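Capítulo 9
Empaquetar: el arte de llenar una caja

¡Por fin llegamos a las cajas! En los capítulos anteriores aprendimos a clasificar objetos por peso y por fragilidad, y ahora toca ponerlos juntos en un mismo espacio -- que es donde empieza lo divertido. Una caja de cartón corrugado parece poca cosa, pero obliga a pensar en volúmenes, en huecos y en el orden de entrada.

Trabajaremos con objetos cotidianos y de formas muy distintas: un racimo de uvas artificiales, algo parecido a un pan en su bolsa de plástico, piezas redondas, piezas alargadas. Conviene hacerlo sobre una mesa amplia forrada de fieltro, con la caja abierta en el centro y todo lo demás al alcance.

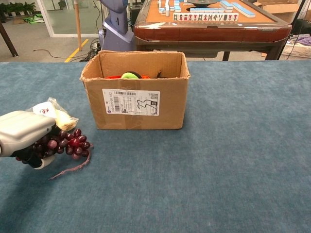
Las formas redondas dejan huecos entre sí, y esos huecos son un regalo: en ellos caben telas, papel o cualquier cosa blanda. Las alargadas, en cambio, piden una esquina o una diagonal. Sandamali Gunawardena llamaba a esto «leer la caja», y la expresión nos acompañará en los 20 ejercicios del capítulo.

Antes de empezar, busca una caja usada y mide su interior -- largo, ancho y alto. Anota las tres medidas en tu cuaderno; las usaremos en el apartado 9.1.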